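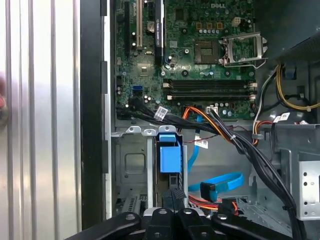

Home | Issues | Authors | Submit

3.2 Teardown of desktop units

The units treated in this section are office desktops withdrawn from service at the Curow site and delivered to the Plaline bench in January. Each was laid on its side with the side panel off, so that the board, the power supply and the drive bays could be reached from one direction. Removal followed the order given by Sedgwick's protocol: memory, processor, drives, cabling, power supply, board.

Processor removal begins with the load lever. The lever is released, the retention bracket is swung open and the processor is lifted straight up by its edges. Contacts in the exposed socket are easily bent, and a damaged socket moves the board from the reuse stream to the materials stream. We set a limit of 120 seconds for this step, including transfer of the part to its tray.

Drives were handled separately, as they are subject to data control. A 3.5-inch drive held in a caddy can be withdrawn without a screwdriver once its cables are detached (Figure 4).
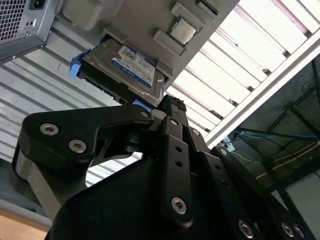
Figure 4. A 3.5-inch hard drive in a black caddy with blue tabs. The perforated mesh of the power supply is at upper left.

Drive labels were transcribed after removal, under bench lighting, and entered twice. Where the two entries differed, the drive was set aside for a third reading. Caddies were kept with the chassis, as a missing caddy lowers the resale grade of an otherwise complete unit.

Cabling accounted for more delay than any fastener. Power and SATA leads commonly cross the board and must be moved before the drive bays are clear.

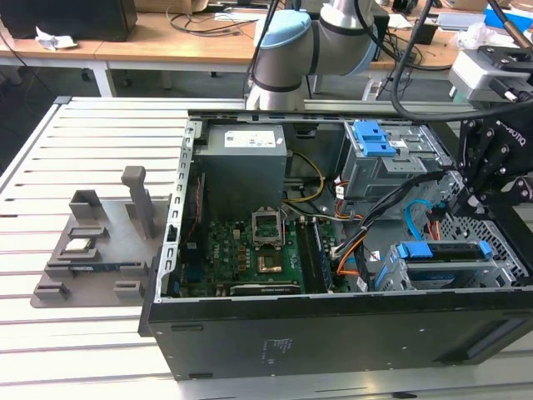 Leads were unplugged at the board end first and folded back over the power supply. Pulling on the lead itself was not permitted; the connector body was gripped instead. Units in which a connector broke were logged under code 20 and excluded from the timing results in Section 4, but retained in the mass balance. The remaining steps follow Peng without change.

Correspondence: Gemma Sedgwick, Plaline

Last updated Tue 3 July
Shares 10 | Comments 2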